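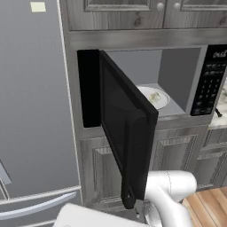
Fig. 1. Microwave with the door open and a plate inside.

Week 4: Reheating, holding and other ways to ruin lunch

Read the Follavport canteen case before the seminar. It is four pages long and one of them is a map, so I shall not be taking excuses.

Terms you need

Holding: keeping cooked food hot until someone wants it. In our notes the line is 60 degrees, and a lukewarm tray of rice counts as a failure however nice the rice was.

Standing time: the minutes after the microwave pings, when heat is still moving towards the middle. Students skip this, then complain about frozen lasagne.

Cold spots: the parts the waves miss. Stir, turn, cover, probe. A probe costs less than a new reputation.

The Oneck problem

A kitchen at Oneck cooks 500 portions of stew, cools them badly in one deep pot and labels the lot "fresh" 48 hours later. List what went wrong, in order. The label is the least of it, though it is everyone's favourite.

For next time

Bring a plan for cooling the same stew in shallow trays, with times. One side of paper. Last year's Bomero group handed in 24 sides and a poem, and the poem had the better grasp of bacteria.

Probes are in the cupboard by the sinks. Wipe them before and after.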